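Groups > Trenham Home Technology Circle > Meetings > Minutes

Filed under: Minutes and Notes, Robots at Home

Trenham Home Technology Circle
Minutes of the March meeting, held in the Matheson Room

Present: 21 members. Apologies were received from two others, both of whom sent kind wishes and one of whom sent a lemon cake, for which the meeting was very grateful.

1. Welcome and previous minutes

The chair opened the meeting at 7 pm and welcomed everyone in out of the rain, with a particular hello to those coming for the first time. The February minutes were agreed once the spelling of "Dernis" had been put right (it had come out three different ways, with apologies from the secretary).

2. Can a machine do the washing-up yet?

Most of the evening went on this, as expected, and the secretary has tried to be fair to all sides.

The member who has been following the Fulent project at the Dernis workshop gave a talk on its dish work, which deals with plates and a drying rack and leaves the sink well alone. The speaker felt this was a sensible place to begin. Getting a plate upright into a slot is a thing most of us do while thinking about something else, but it asks a machine to find the rim, take hold of it without a clatter, tip it to the right angle and let go at the right moment. Taking it out again and putting it on a pile is a separate job with troubles of its own.
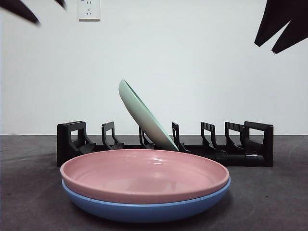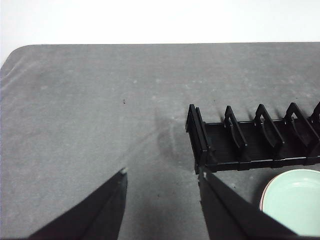
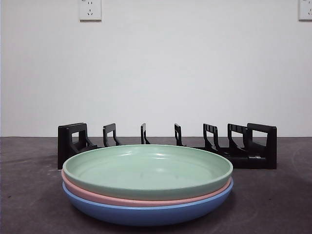 Dishes and the black rack, Fulent dish work. The green plate is in the rack in the first picture and on top of the pile in the last.

A long and very good-natured discussion followed. Several members thought the pile was the harder half, as plates that nest closely give very little edge to get hold of, and anybody who has tried to lift just the top one with wet fingers will sympathise. The speaker agreed, and added that a gripper has to manage with far less feeling than a hand has.

A member who used to run a café kitchen said that she would want to see 100 plates go through on a busy Saturday lunch before she let one anywhere near her staff, and that matching plates on a clear worktop were a long way from gravy boats and odd saucepan lids. This was warmly received. Another member, who finds gripping painful these days, said she wouldn't mind in the least if it took all afternoon, so long as the plates were put away by supper. The meeting felt that both were right, and that shop-floor work and household work ought perhaps to be judged by different clocks.

Asked straight out whether the answer to the question was yes or no, the speaker said "parts of it", and would not be moved.

Agreed: the speaker to ask Dernis whether a small party might visit, and whether mugs are planned.

3. Any other business

The kettle in the Matheson Room is to be descaled. Members are asked to bring back borrowed books, especially the blue one on washing machines.

The next meeting will be in April, same room, same time. The subject will be folding towels, and members are welcome to bring one.

The meeting closed at 9.15 pm.

Recent in Minutes and Notes
- February minutes: robot vacuums and the problem of stairs
- January minutes: window cleaners, lawnmowers and a lively quiz
- Notes from the Trenham repair evening
- How to join the Circle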